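Faith and Public Life Fellowship: progress report to the Oosthuizen Fund
Second period, to the end of January
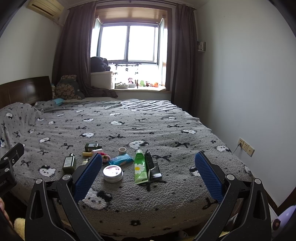
What has the fellowship done since the last report?
It has run three regional meetings for clergy and local councillors, and signed up 57 congregations to the housing debt campaign.

The meetings were held in Vanau, Hekatard and Hakolberg. Each had a morning session on church teaching about lending and an afternoon session with elected members. Hekatard was the best attended. At Vanau two councillors withdrew on the Thursday before, so Mbali Kruger chaired a longer discussion on rent arrears in their place. Notes from all three have gone to the people who came.

The petition on doorstep lending now has more than 1700 signatures. Most were collected after Sunday services and the rest through the evening Bible study groups. We had hoped to present it before the winter recess, but the clerk's office asked for addresses to be added to the early sheets. That work is nearly done.

Ritva Koskela has finished the first draft of the study guide. It runs to 104 pages, which is longer than agreed, and the chapter on the prophets is being cut. Two Methodist readers and one Catholic reader have sent comments. The Pentecostal churches in Hakolberg have asked for a shorter version for use in house groups, and we would like to move part of the unspent travel money to pay for it. Please let us know if this needs a formal request.

Relations with the parties remain steady. We have met both main groups on the council and have turned down an invitation to speak at a campaign event.

Next period: present the petition, send the guide to print, and hold a follow-up meeting in Vanau.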